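Drostton Opens Orders for Workusau Hand-Held Gripper Kit

Kit lets small teams record manipulation tasks by hand, with no robot arm in the room
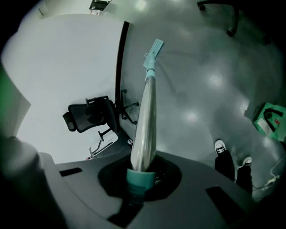 Drostton today opened orders for Workusau, a hand-held gripper kit for teams that teach robots by showing them how a task is done. The kit comes with the gripper, a wide-angle camera mount, a charging dock, a set of replaceable fingertips and the desktop software used to review and export recordings. Orders placed now will ship starting in July.

Workusau is meant for research labs, integrators and in-house automation groups that need demonstration data from real workplaces. An operator holds the gripper, carries out the task and puts the tool down. The recording is checked on the spot and is ready to export when the session ends.

"Most of the groups we talk to have one or two robot arms and a long line of people waiting to use them," said Ysaline Moulin, head of product at Drostton. "They can't take those arms to a customer's stockroom for a day just to find out how the shelves get restocked. With this kit, one person can go there with a carrying case and start recording before lunch."

What the kit does

The gripper is operated with a trigger under the index finger. Squeezing the trigger closes the fingers, and a sensor in the handle records how far they are open at every moment. The camera mount sits behind the fingers and faces forward, so the video and the finger position are stored together on one clock. A motion sensor in the body records how the tool moves through the space.

The view is deliberately wide. A person walking a part from a bench to a cart covers a lot of floor, and software that works out the path of the tool needs fixed features such as walls, furniture and light fixtures to hold on to. Drostton tested narrower lenses during development and found that tracking was lost more often in hallways and near blank walls.

Fingertips are held on by a single screw and can be changed without removing the camera mount. The standard set includes flat tips, ribbed tips and a narrow pair for small parts. Customers who want their own shape can download the mounting pattern and print or machine a matching tip.

A session starts with a short setup routine. The operator opens and closes the fingers fully, sweeps the tool slowly around the work area and returns it to the dock. The software then reports whether it has enough to work with. If the lighting is too low or the floor is giving off too much glare, it says so before any task is recorded. Glare can still be a problem on polished floors, and the user guide has a section on where to stand and which lights to switch off.

Field trial at Grutport

Before opening orders, Drostton ran a field trial with Grutport, a contract packing and kitting company. Operators there used pre-production units to record order picking, bin sorting and the packing of small boxed goods. The trial produced 1,219 accepted recordings. Another 144 were rejected by the software, most of them because the operator's other hand had covered the lens or because the tool had been moved too fast for the tracking to follow.

Khoa Phí, automation manager at Grutport, oversaw the trial. The company had been looking at a robot cell for its kitting line but did not have data on how its own people handled the parts.

"We had written instructions for every kit, and people weren't following them, for good reasons," Phí said. "They turn a bag over before they pick it up, or they push a carton against the wall of the bin to get a grip. I wouldn't have thought to write that down. It's in the recordings."

Phí said new operators needed some practice before their recordings were usable. The most common early mistake was reaching in with the free hand to help. Grutport ended up putting a strip of tape on the bench to mark where the free hand should rest, and Drostton has added that tip to the printed quick-start card.

The trial also led to three changes in the product. The trigger spring was made lighter after operators reported sore fingers late in the shift. The dock was given a wider base. The recording light, which was on the front of the body in early units, was moved to the back of the handle so the operator can see it while working.

Software and data

The Workusau desktop software runs on Windows and Linux. It shows each recording next to a graph of the finger opening and a plot of the tool's path, and lets the user trim the start and end, add a task label and mark a recording as good or bad. Rejected recordings are kept in a separate folder until the user deletes them.

Files stay on the customer's own computer. No account is needed to record, review or export, and the software does not send video to Drostton. Customers who want help with a recording can choose to send it to the support team.

Because the camera is wide, it will often pick up parts of the room and the people in it. Drostton recommends that teams tell everyone in the area when a session is under way and agree in advance on how long the files will be kept. The software includes a blur tool for faces and screens that can be run over a whole folder before export.

Exports are available in open formats that can be read by common training tools. The format is documented in full, and sample files can be downloaded from the Drostton site before buying.

Training and support

On-site training is offered through Thái, a service firm that works with warehouses and light manufacturers on automation projects. A Thái trainer spends one day with up to six operators, covering setup, handling, review and basic care of the unit. Thái also offers a recording service for customers who would prefer to have its staff collect the data at the customer's site. Both are priced separately from the kit.

Remote support is included for the first year. Spare fingertips, trigger springs and camera mounts can be ordered individually, and the service manual covers replacing each of them with ordinary hand tools.

Limits of the kit

Workusau records what a two-finger gripper can do in one hand. It does not measure grip force, and it is not suited to tasks that depend on force alone, such as seating a tight connector. Two units can be used together for two-handed work, but the software support for this is still in testing and will be released as a free update. The kit is not rated for wet areas, outdoor use or food contact.

Recordings made with the kit can be used to train a robot fitted with a matching gripper. Drostton sells a robot-mounted version of the same fingers with adapter plates for 11 arm models. A list of the supported models is on the product page. Users of other arms can request a drawing of the plate and have one made locally.

"We would like people to know about the limits before they order," Moulin said. "If the job is picking things up, moving them and setting them down in the right place, it's a good fit. If the job is turning a stiff valve, please call us first and we'll probably tell you to buy something else."

Availability

Workusau can be ordered now through the Drostton site and through Thái. The kit includes one gripper, the camera mount, the dock, three sets of fingertips, a carrying case, cables and a software license with no end date. Customers who took part in the field trial program can exchange their pre-production units for the final version at no charge.

Universities and nonprofit labs can apply for a reduced price. Short-term rental will be offered in the fall, with terms to be posted on the product page.

About Drostton

Drostton designs and builds tools for recording and teaching robot manipulation tasks. The company makes hand-held grippers, robot-mounted grippers and the software used with both. Its customers include research labs, system integrators and manufacturers.

Press contact

Drostton Press Office
Review units are available to trade publications on request. Please include the name of the publication, a shipping address and the dates the unit is needed.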